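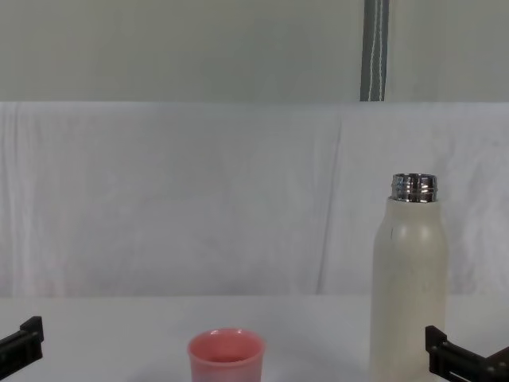

Progress report on the gripper comparison, Hailu project

Reporting period: up to the end of August
Prepared by the project team for the program office

1. Status

The comparison of the two grippers is on schedule, and the spending is inside the budget that was agreed at the start. The bench tests with the Nukska gripper are finished. The tests with the Wivska gripper have started and 19 of the planned sessions are complete.

2. Work done in this period

In the first weeks we prepared the bench. The tabletop is plain white and a white sheet hangs behind it. We chose this after the first trials, when the camera software often mixed the edge of a cup with things standing behind the table. The black fingers of the grippers are easy to separate from such a background. Light-colored objects are more difficult, and this point is still open (see section 4).

Both arms carry the same gripper model during one session, so that the left and the right side can be compared directly. Changing the grippers on both arms takes 40 minutes, including the check of the zero position. In the original plan we had allowed less time for this, and we have corrected the session plan.

The object set was also reduced. We keep a small pink cup and a tall cream-colored bottle as the main pair, and they stay in every session. The bottle is used without its cap. The cup has a smooth surface and becomes narrower toward the bottom, so the fingers tend to push it upward when they close low. The bottle has a straight body and a metal neck with threads, and it lets us try a wide grasp on the body and a narrow grasp on the neck with one object.

3. First results

With the Nukska gripper we recorded 600 grasp attempts. The grasps on the body of the bottle were reliable on both arms. The neck was more difficult: when the fingers met the threads at a small angle, the bottle turned and the controller reported a good grasp too early. We have lowered the closing speed and the false reports became fewer, but they did not disappear.

For the Wivska gripper it is too early to give a result. The operators find that its opening command answers faster. We will not compare the numbers until all sessions are done with the same settings.

The Pastard controller was updated once in this period. After the update we repeated two sessions, and the old recordings of these sessions are not used.

4. Open problems

The right arm stops a little lower than the left arm when both receive the same height. We correct it in the software at present – a mechanical adjustment is planned before the next change of grippers.

The shoulder of the bottle is sometimes lost by the camera software against the white sheet. We would like to try a gray sheet in a few sessions. The cost is small and can be paid from the materials line.

5. Next steps

– finish the Wivska sessions with the present settings
– adjust the height of the right arm
– repeat the neck grasps with both grippers at the lower closing speed
– send the table of results together with the next report

We ask the program office to confirm that the gray sheet may be added to the test plan. No other change of the plan or of the budget is requested.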